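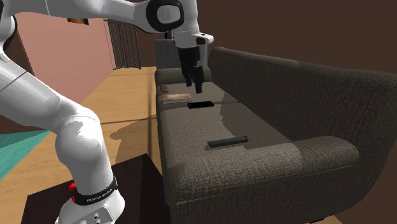
Robot arm over a dark fabric sofa (render).

Section 5: Getting your imprint artwork into the Ornarent proof tool

Okay, by now you should have an account and an item picked out. I'm going to use the Wenham travel tumbler all the way through, but the Misia tote and the pens work the same way, except where I say so. If you're only repeating an old order with no changes at all, skip ahead to Section 6 and save yourself the trouble!

Before you start, have these handy:
Your logo file (vector if you can get it)
Your ink color numbers
The item number -- the Wenham is 2890
The name of whoever signs off on proofs at your place

Loading the artwork

1. Log in and click New Imprint. Type the item number in the top box and hit Enter. The blank tumbler comes up with a dotted box on it, and that dotted box is your imprint area.

2. Click Add Art and pick your file. Big files take a while and the little bar likes to sit at 95 percent (mine does it every time). Let it sit. If you click again you get two copies of your logo stacked on top of each other, and they look like one until you try to move them.

3. Drag the logo where you want it. Hold Shift while you pull a corner so it doesn't stretch.

4. Open the Colors tab and match each color in your art to an ink number. Any color you leave blank prints black.

Note: The tumbler takes up to five ink colors. Gradients and photos have to go through Full Color, which has its own tab and its own setup charge, and you can't mix the two on one side of the cup.

Caution: Don't trust your monitor for color! I once approved a very nice teal that came back a lot closer to green. Go by the ink number, and if the color really matters, order a printed sample first.

5. If you want something on the back, click Side 2 and go through steps 2 to 4 again. Side 2 counts as a second location and is charged that way.

Checking the text

6. Zoom in and read every word out loud. Phone numbers too. I feel silly doing it and I still do it.

7. Look closely at accent marks. We did a run of retirement tumblers for Matúš Kratochvíl and the first proof had dropped every accent in his name. The fix is to open your art program, turn the lettering into outlines, save, and load the file again from step 2.

8. Watch names with spaces in them. The tool breaks lines wherever it finds a space, so Van der Merwe can wind up on three lines on a narrow item like a pen. Outlines fix that one as well.

Sending the proof

9. Enter your quantity. The minimum for the Wenham is 50, and anything under that gets bounced back to you with a red message.

10. Click Send Proof, type in your approver's email, and wait for the reply to show up under My Proofs.

Caution: Once the proof is marked Approved, the art is locked. Changes after that mean a new setup charge, even for a comma.

Note: For December delivery, get your proof approved before you head off for any holiday time. Rush service covers printing only -- shipping is picked separately on the checkout page, and you'll find that in Section 6.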